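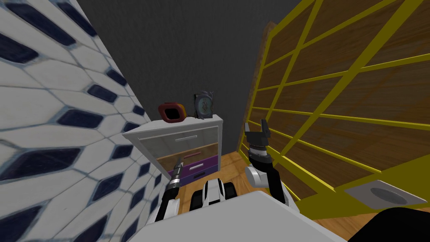

Start pose in the simulator, both arms up, nightstand straight ahead.

Ticket 555: Right gripper stays open after the approach move
Project: Rulent (two-arm mobile base, shared workshop build)
Opened by: Ute Reinholz
Assigned to: Uwe Ehlers
Status: Closed, one follow-up
Component: arm control / sim

Problem
The task is to open the upper drawer of the nightstand by its silver handle with the right arm. The arm reaches the approach pose and the gripper should close on the handle. It stays open. No error in the log. The task runner waits for 19 seconds, then times out and sends both arms back to the start pose.

The left arm runs the same task on the purple drawer below and closes every time.

Steps to reproduce
Load the narrow room, the one with the tile wall on the left and the yellow lattice on the right.
Start the runner with the drawer task, right arm.
Wait for the approach move to finish.

Expected: gripper closes, arm pulls.
Got: gripper open, timeout.

Comment, Uwe Ehlers
Does it happen in the empty room too? I'd like to rule out the collision checker. There isn't much space between the nightstand and the wood panel, and the right elbow swings out on that side.

Comment, Ute Reinholz
Same thing in the empty room. I also took the two objects off the top of the nightstand in case the forearm was touching the picture frame. No change.

Comment, Uwe Ehlers
OK, so collision is out. Please attach the joint log for the right arm, from the start of the approach to the timeout. Set the log rate to 1000 Hz, the default skips too much.

Comment, Ute Reinholz
Attached. The close command is in there. It goes out when the approach ends, and the finger joint target doesn't change.

Comment, Uwe Ehlers
Looked at the log. The command goes out to finger joint index 2. On the left arm that is correct. On the right arm the fingers moved up one index when we put in the wrist section with the collar, and index 2 is now a wrist joint that ignores gripper commands. The mapping file was never changed for the right side.

Comment, Radosław Gajewski
That was my change, in June. I updated the robot model and the Lerkeo driver config but missed the mapping file. The driver has its own joint table, so the real arm on the bench closed fine and I didn't look any further. Sorry about that.

Comment, Uwe Ehlers
Fix is on the branch. I changed the mapping to use joint names instead of index numbers, both arms. Ute, please pull and run it again. Delete the cached model folder first or you will get the old joint order back.

Comment, Ute Reinholz
Pulled, cache deleted. The right gripper now closes on the handle and the drawer comes open. Ran it with the objects back on top as well, same result.

One more thing. When the arm pulls, the base creeps forward a little. It did this before the fix too with the left arm, I just never wrote it down. Does the base need a brake command before the pull?

Comment, Heike Ehlers
Yes, it does. The wheels are in velocity mode and hold at zero speed, but they don't hold position, so any steady load on the arm will move the base. On the hardware the gearboxes hide it. Please open a separate ticket and put it under base control. I have the parking mode half written already.

Comment, Ute Reinholz
Opened, linked to this one.

Comment, Uwe Ehlers
Merged. I also added a check at startup – the runner now compares the joint names in the model with the mapping file and stops if one is missing. If you have your own mapping file on the workshop laptop, you need to convert it before the next run. The script is in the tools folder.

Resolution: wrong joint index in the right arm mapping file. Replaced with joint names.
Follow-up: base creeps during pull (Heike Ehlers)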